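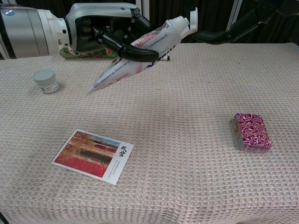 Toothpaste and other small household matters

Monday, April 29, 2019

I have been meaning to write about toothpaste for a while now, and if that makes you want to close the page and go do something useful with your morning, I won't hold it against you. But it's been raining since breakfast, the coffee is good, and I spent a good part of the weekend sorting out the bathroom cabinet, so toothpaste it is.

It started with the tubes. I found 3 of them on the go at once, all of them mostly flat, and every one squeezed from a different place. I grew up in a house where you pressed from the bottom and folded as you went, and squeezing from the middle was treated as a kind of moral failing. I held on to that for years. Then I married into a family of middle-squeezers (cheerful ones, too, with perfectly nice teeth) and slowly gave up the fight. These days I squeeze wherever my hand lands and do one big tidy-up at the end, laying the tube flat on the table and pushing everything toward the cap with the back of a comb. You get almost 12 more brushings that way. I know because I kept a tally on the back of an envelope last November, when I was home with a cold and had very little else going on.

Then there are the caps. I am firmly on the side of the flip-top. The old screw-on kind used to go straight down behind the sink in our first apartment, and I'm sure there is still a small colony of them back there. A flip-top at least stays with its tube, even if it does get a crust around the hinge when people leave it standing open -- and people do, me included. Warm water and an old toothbrush take care of the crust in a minute or so.

I'm also a sucker for a pretty tube, I'll admit it. Give me a white one with pink and red flowers on it and I will pick it over the plain one next to it without so much as reading what it's supposed to do for my gums. It sits out in plain view all day long, after all, so it might as well be nice to look at! My better half thinks this is ridiculous and buys whatever is on the lowest shelf.

As for the cabinet itself, I took everything out and spread it over the table, which meant digging out a tablecloth first. I like the waffle-weave ones for this sort of job. They're soft, they don't slide, and a bottle set down on one doesn't make that awful clack. I picked up a little Drotby organizer for the middle shelf, the kind with a tall section at one end, and the tubes now stand up in it with their caps down. The razors and the floss went into an old mug. The cotton swabs still don't have a proper home and are living in a soap dish for the time being.

I threw out less than I expected to. There were a couple of sunscreens well past their date, a hotel shampoo that had gone to jelly, and a comb with more gaps than teeth. The rest went back in, wiped down and facing front, and I've opened the door several times since just to look at it.

Next weekend I'm hoping to get to the towels, if the weather stays like this. If it clears up, I'll be out in the yard and the towels can wait.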